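The cheapest part is the arm

I keep a spreadsheet called "wish list, sensible version", and it has a sibling called "wish list", and the gap between the two could buy a decent used ute. That's the state of things after a year of helping a small outfit in Nelgate work out what it would cost to get a robot doing the packing bench jobs. They make spare parts kits for irrigation gear, lots of little fittings in lots of little bags, and they'd decided it was time to look into automation. I write about this stuff for a living, I talk too much at trade shows, and so I got roped in.

The first quote came from Grimport and it was lovely. A glossy cover, a drawing of an arm with a soft blue glow around it, and a number on page two that made everyone in the room sit up because it was so much lower than they'd feared. Then we got to page 12. Page 12 had the mounting frame, the guarding, the gripper, the second gripper (for when the first one turns out to be wrong for half your products), the sensors, the install days, the training days and a line called "site readiness" that nobody could explain over the phone.

By the time we'd added it all up, the arm was a bit over a third of the total. I've since asked around and people who've done this a few times just nod when I tell them. They nod in a tired sort of way!

So my first bit of advice, if you're sitting down with a budget this May, is to write the arm at the bottom of the page and start with everything else. Start with the table. I'm serious. What's the thing going to work on, how heavy is it, does it wobble, can you bolt a rail to it, and will it still be flat in the wet season? Detholm sell a very nice extrusion frame kit and it costs more than my first car did, but the one the lads at Nelgate had knocked together from an old sorting bench moved every time somebody leaned on it to have a chat. You can teach an arm to find a part to within a hair and then lose the lot because someone's put their tea down.

Next is storage. Nobody budgets for storage. You've got spare fingers, cables, trays of test parts, a box of parts that failed in interesting ways and another box of parts that failed in boring ways, and they all have to live within reach of the cell or you'll be walking laps of the building. I'd put in wire shelving and a stack of bins from the first day and I'd buy more bins than you think you need, in colours people can agree on. It's a few hundred dollars. It was missing from all three quotes we got.

Then there's the gripper, and I could go on about grippers until you left the room. The sales demo is always a block. A nice square block with matte sides, picked up and put down, picked up and put down, and you stand there thinking, well, that's my problem solved. Meanwhile your actual product is in a bag. Bags are awful. Clear ones are worse, because a camera has trouble telling where the plastic stops and the table starts, and the light bounces off it in a different spot every time it's moved. We asked Saavedra whether their standard two-finger set would handle our bags and they said, very cheerfully, that it was "within scope for evaluation". I've learned what that means. It means bring money.

To their credit they did the evaluation, and it was the best spend of the whole project. We paid for 8 days of trials before signing for any hardware, with our own bags and our own fittings, including the crumpled ones from the bottom of the carton that no one wants to use. If a supplier won't let you bring your ugliest product along, I'd go and have a coffee with a different supplier. And pack more than you think you'll want, because every bag that's been handled a few dozen times stops behaving like a fresh one, and then you're testing on something your customers will never see.

A word about floor space, while I'm here. We'd drawn the cell on the plan as a tidy square, and it was a tidy square, right up until we remembered that people have to get behind it. You need room for a chair and a laptop, room to swing a panel out, room for a bin (a proper pedal one, the amount of scrap plastic you'll make is shocking), and somewhere to stand a whiteboard. Our square grew by about half again. If you're paying rent by the square metre, put that in the spreadsheet too, the sensible one.

I also wish we'd planned for a second arm from the start. We didn't buy one, and the Nelgate crew may not for a good while yet, but leaving a mounting point and a spare power drop would've cost next to nothing while the sparky was already there. Going back for it later was quoted at 18 hours of labour. Eighteen! For a plate and a plug.

As for payback, the brochure figures always assume the thing runs from the minute it's switched on. Give yourself a slow first stretch, with a person beside it most of the day and the old packing bench still going. Keep paying for the old bench. Put its cost in the same column as the new gear so you can see the two together, and leave it there until the packers themselves say they've stopped needing it. 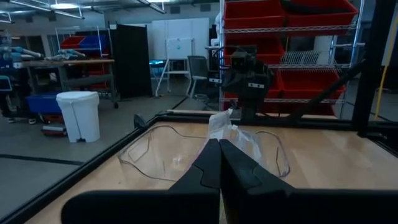
We're still arguing over whose budget the replacement bags come out of, by the way. I've put them under consumables for now, and the Nelgate office wants them under training.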